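# The returns bench at Holtside

By Hanna Kaczorowski

The first shift at the Halline warehouse in Holtside starts at six, and until last May it started with tipping. A cage of mixed returns went over onto the bench, and whoever stood nearest began pulling it apart by hand: toys to one side, kitchen plastics to another, anything sharp into the tray at the back.

Sandra Masilela did that job for 14 years. She now looks after two of the arms that do part of it, and she is paid a grade higher. She says the money was the main reason she put her name down.

"My wrists were the other one," she says. "By Christmas I used to be strapping them up before I left the house."

Halline handles returned and unsold goods for high street shops. The stock comes back without boxes more often than with them, and it has to be sorted before anyone can decide whether to resell it, recycle it or send it for scrap. The firm employs 62 people at Holtside, the same number as before the arms came in, though not all of them are doing what they did then. Six of the bench sorters moved to inspection. Two took jobs elsewhere. Night work on the benches has stopped altogether, and with it the night allowance, which is still a sore point in the canteen.

The system is called Hurkano. It picks one item at a time from a bin, and Masilela's part is to fill the bins, watch the picks and deal with whatever gets left. She keeps a notebook of the things it struggles with. Clear plastic takes up several pages. So does foil, and anything that folds.

"Cups it's fine with," she says. "Give it something see-through and you might as well go and put the kettle on."

Every item that is missed three times goes to a person. In the first weeks that meant a queue at the end of the bench and some short tempers. The union rep asked for a limit on how many leftovers one sorter could be handed in an hour, and the firm settled on 20. Masilela thinks it should be lower on days when the stock is mostly glassware and party goods.

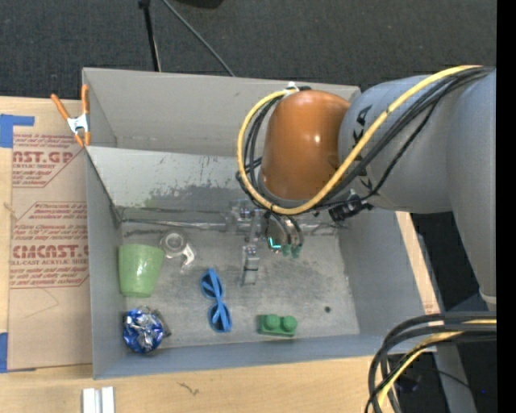

Issue 62 | Page 14

A typical bin on her bench might hold a green cup, a pair of blue sunglasses, a toy block, a piece of crumpled foil and something clear that takes a second look. The bottoms of the bins get scratched and stained with use, and she has asked for replacements to be ordered by the dozen.

What she misses is the talk. Four people used to share the long bench, facing each other, and the radio was always on. Now she works mostly alone between two arms, and the inspection team sits behind a partition on the other side of the floor. The firm has agreed to move the partition before the autumn rush.

She has been asked to train the next two operators, both of them former sorters. She plans to start them on the notebook.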